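Subject: Re: Virnstead — getting in late, and the second terminal
From: Irén Medve
To: travel list

Mei, answering the bits I know, in a hurry, boarding in a few minutes so excuse the typing.

Mei Lindgren wrote:

> Hi all. Flying into Virnstead in July with my mother, first time
> for both of us. We land 11:40 pm and connect to Clevholm the next
> morning at 6:55. Three things I can't sort out from the airport
> site.
>
> 1. Is it worth getting a hotel for that, or do people just stay in
> the terminal? Mom is 78 and fine with walking but not with sitting
> on a floor.
>
> 2. The two flights are on seperate tickets, Lono in and a regional
> out. The site says "connecting passengers follow yellow signs" but
> a friend said that doesn't apply if you have to collect bags. Which
> is it?
>
> 3. Does the shuttle between terminals run all night? One page says
> yes and the other page says last bus 12:30.
>
> Thanks, and sorry if this has been asked before. I did try the
> archive but the search keeps logging me out.
>
> Mei

OK. Bags first, because everything else hangs on it. Separate tickets means you collect. Your friend is right. Ignore the yellow signs, they take you to the transfer desk and there's a one-way door after it. I did exactly this two years ago and had to be walked back by a very patient man with a radio. Follow the white signs to baggage claim, come out through customs, then you're on the ground floor of Terminal 1 with all your stuff and you start over like any departing passenger.

Bag drop for the regional opens at 4 am. Not before, don't let anyone tell you 3:30, the agents are standing there at 3:30 but the belts are off. So you will have the bags with you all night whatever you decide. Left luggage shuts at midnight and you wont make it from an 11:40 landing, not with passport control.

Shuttle. Both pages are sort of right. The free airport bus stops at 12:30. After that it's city route 217, same stop, every 40 minutes, and you pay. Exact change or card, driver won't take bills. It does go to Terminal 2 but it goes around by the cargo sheds first so don't panic when the terminal slides past on the wrong side. The ride is 10 minutes on the free bus, a good deal longer on the 217. There's a walkway too but it's outdoors for part of it and with an older person and suitcases at 1 am I would not.

Do check which terminal your Clevholm flight really uses. Regionals moved to T2 last spring, then some of them moved back when the roof work started. Your booking email may well be wrong, mine was. Look at the departures page the night before.

Hotel — for your mother, yes. Get the hotel. I've slept in that terminal and I was cold the whole night, and the seats upstairs all have the arm rests now. The Kovács is the one you want, it's across the road from T1 arrivals, covered crossing, no shuttle needed. Small rooms, old carpet, clean sheets. They'll do a late check-in if you phone ahead but you have to phone, they gave my room away once when I only emailed. Breakfast starts too late for you, ask at the desk for the bag breakfast instead. Roll, cheese, an apple. Fine.

There are cheaper places out by the ring road, with a van. The van stops whenever the driver goes home. Skip.

If you do end up in the terminal after all: the chapel corridor on the upper level of T1 has padded benches without arms, fills up by midnight in July. The coffee stand by door C stays open, or did in spring. Restrooms by the check-in hall get closed for cleaning at 2, use the ones near the police office.

One more thing. Ask Lono for wheelchair assistance for your mother even if she walks fine. No shame in it. Passport line at that hour can be up to an hour when the two holiday charters land together, and assistance goes through the side desk and takes you along with her. Has to be booked two days ahead, by phone, the web form eats it.

The archive search — yes, broken for everybody, I think someone is looking at it. Using the month view still works, try last August, long thread on Virnstead at night, some of it out of date.

Gate is calling. Write if anything's unclear, I'm back on email tomorow evening.

Irén

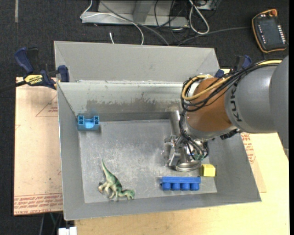 Attachment 1: gray metal bin, blue toy piece in the back corner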